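NOTA DE PRENSA

La biblioteca de préstamo de herramientas de Flilville abre de nuevo sus puertas con más horas, más socios y muchas ganas de veros

Flilville, sábado, 24 de abril de 2021

Después de un invierno larguísimo, en el que hemos echado de menos hasta las colas del mostrador, la asociación Wetorel tiene la alegría de comunicar que su biblioteca de herramientas vuelve a prestar con horario completo. Quien necesite un taladro para colgar dos estanterías, una lijadora para rescatar la mesa de la abuela o una escalera para llegar por fin a esa bombilla del pasillo, ya sabe dónde encontrarnos: en la antigua imprenta Fuchs, entrando por el patio.

La biblioteca cuenta hoy con 1422 artículos en su catálogo y con más de 300 hogares inscritos, una cifra que, cuando empezamos con dos cajas de destornilladores y un cuaderno de espiral, nos habría parecido un disparate. La cuota anual es de 24 euros por hogar, la misma del año pasado, y cubre todos los préstamos de hasta una semana.
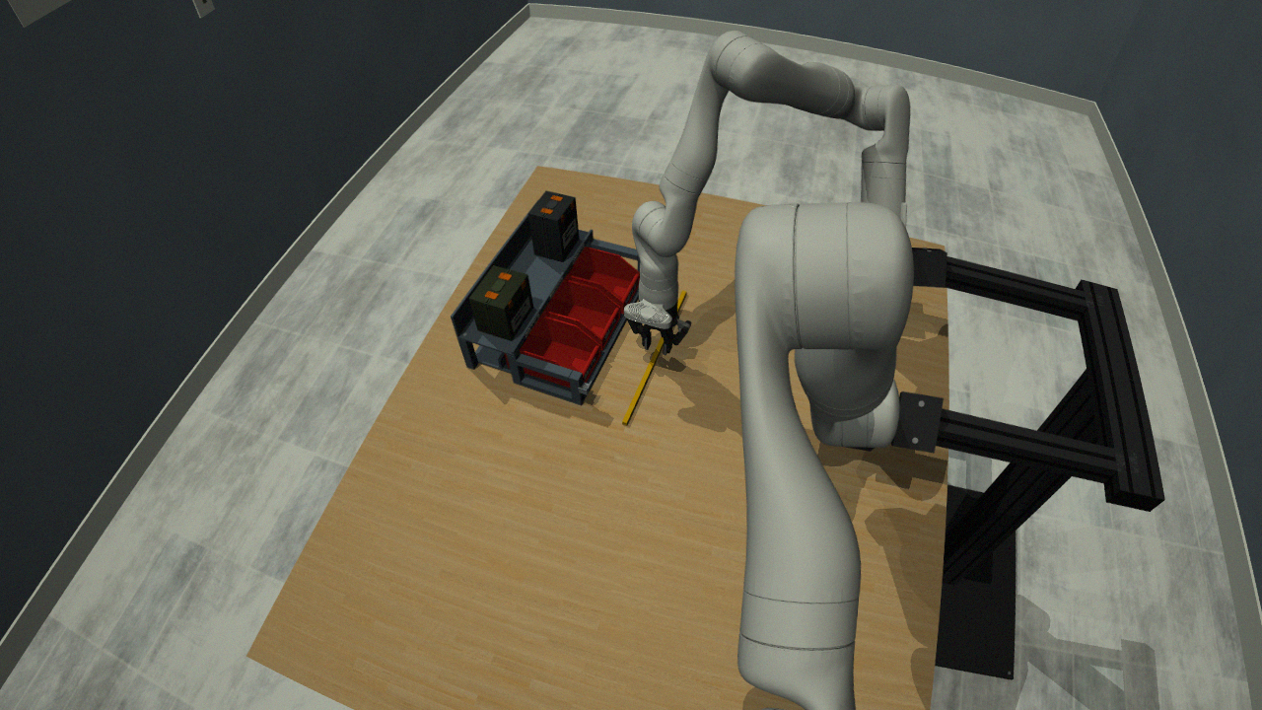 «Hemos aprovechado estos meses para repasar el catálogo ficha por ficha, afilar lo que había que afilar y jubilar con cariño lo que ya no daba más de sí», cuenta Friederike Wiegand, coordinadora de la asociación. «Y también para hablar por teléfono con muchos socios, que nos llamaban para reservar una sierra y acababan contándonos la reforma entera del baño. ¡Que no se pierda esa costumbre!»

Las reservas se harán por teléfono o en el propio mostrador, los martes y jueves por la tarde y los sábados por la mañana. Para evitar esperas en el patio, pedimos que cada hogar envíe a una sola persona a recoger el material. Las devoluciones pueden dejarse en cualquier momento del horario de apertura, sin cita.

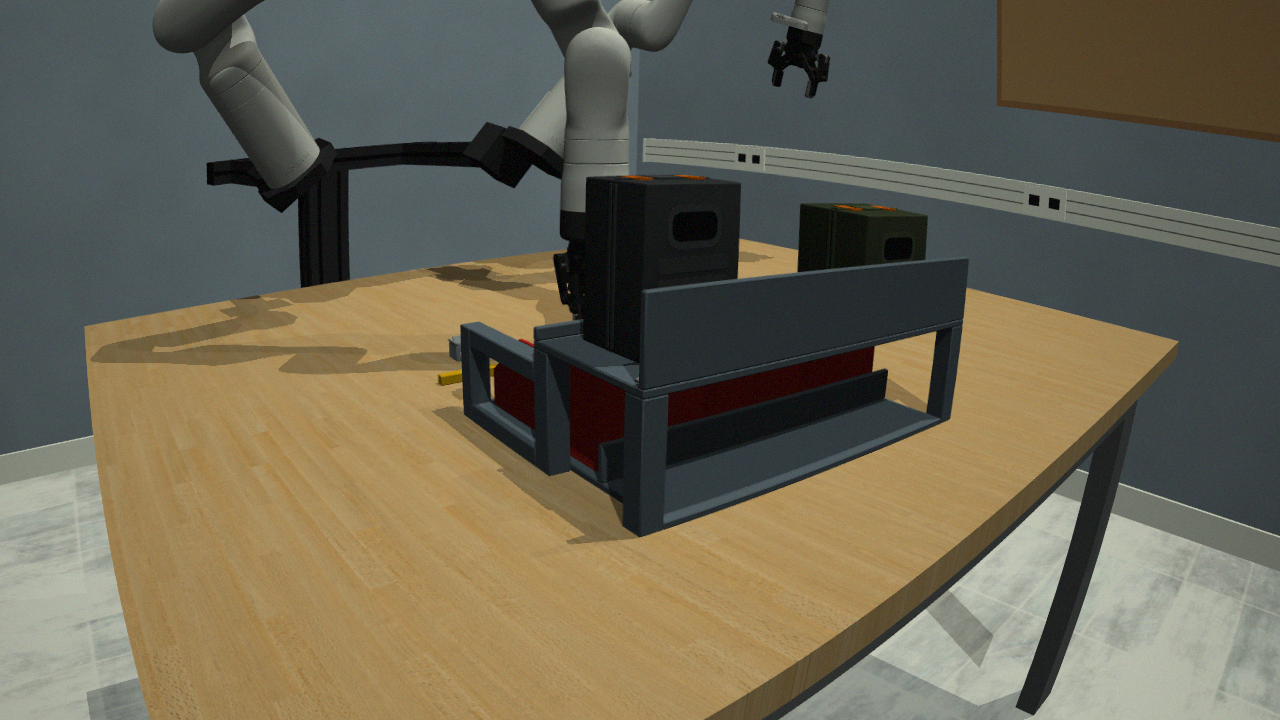

Estructura metálica gris azulada sobre una mesa de madera clara.

Con la primavera regresan también los talleres, que tanto nos habéis pedido. Hauke Strobel dará el de iniciación a la carpintería, pensado para quienes no han cogido nunca un serrucho (o lo cogieron una vez y prefieren no hablar de ello), y Edeltraud Lammers retomará en junio sus tardes de reparación de sillas, con plazas para principiantes y para veteranos. La empresa local Trornar aporta la madera y los tornillos de ambos cursos, gesto que agradecemos de corazón.

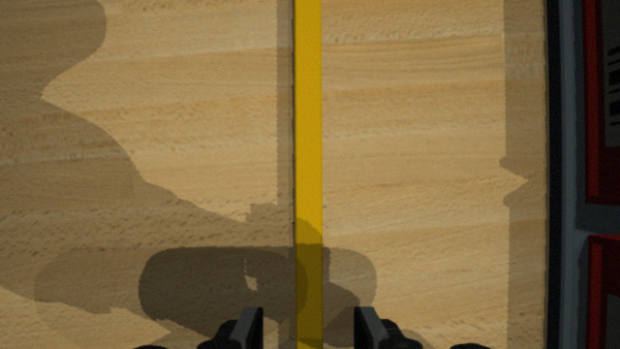
Detalle de una superficie de madera con una franja amarilla.

La inscripción en los talleres es gratuita para los socios. Si alguien tiene en casa herramientas en buen estado que ya no usa, las recibiremos encantados cualquier sábado, a ser posible limpias y con su cable.

Contacto para medios: Benedikt Stüber, prensa de Wetorel, en el mostrador de la biblioteca durante el horario de apertura.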